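Refinishing an old floor: gap between boards keeps coming back

Asked by Reshma Xaba
Filed under: Floors, Wood

We have a pine floor in the back bedroom, laid in the fifties as far as we know. I sanded it last June and filled the gaps between the boards with a paste filler from the Flundov range, the one in the tub. It looked good through the summer. By January the filler had cracked along almost every joint and little strips of it were coming up in the vacuum. Now it is humid again and the boards have closed up, so what is left of the filler has been squeezed out into ridges that catch on socks.

The room is 11 feet by 11 feet. The gaps in winter are about as wide as a nickel is thick, a few of them wider near the radiator. There is a crawl space underneath with no insulation. I had a quote of $2,279 to take the floor up and lay it again tight, and I don't want to spend that on a guest room.

Is there a filler that will hold? Or should I leave the gaps alone?

3 answers

Accepted answer

No hard filler will hold in a floor like that. Pine boards over an open crawl space take up moisture in summer and lose it in winter, and the joint moves every time. Paste filler is meant for nail holes and small checks.

You have two choices that work. The first is to leave the gaps open. Get the old filler out with a painter's tool or a bent hook, vacuum, and touch up the edges with finish. Most people stop noticing after a week.

The second is rope. Use natural jute or cotton, a little thicker than the gap, and stain it before you put it in. Press it down with a putty knife until it sits just under the surface. Do this in winter when the gaps are widest – if you do it now you will buy the wrong size. It squashes when the boards swell and stays put when they shrink. I used 526 feet of it in a house in Liem and have replaced one short piece.

For the wide gaps by the radiator, glue in slivers of pine. Glue one side only so the board can still move.
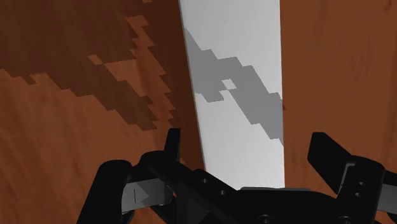 Before any of that, look at the crawl space. If the dirt is bare, put down a plastic vapor barrier and lap the seams by a foot. It is a cheap job and it will cut the movement more than anything you do from above. Check that the vents are clear too.

Second answer

Agree with the rope. I would not do slivers unless you plan to sand again, they never match. Also check the humidity in the room. Ours was very dry all winter and a small humidifier helped with the gaps and with the bedroom door, which used to rattle.

Third answer

I used Plurkora clear caulk on mine. It stayed flexible but it collects dirt and you can't sand it. It's OK under a rug.

Reply from Reshma Xaba

Thanks. The dirt under there is bare, so I'll start with the plastic and wait for winter to measure for rope. Does it matter if the stain on the rope is oil or water based? I have half a can of oil left over from the stairs.

Reply

Oil is fine. Let it dry for a few days before you press it in, and lay the rags out flat outside to dry, don't ball them up.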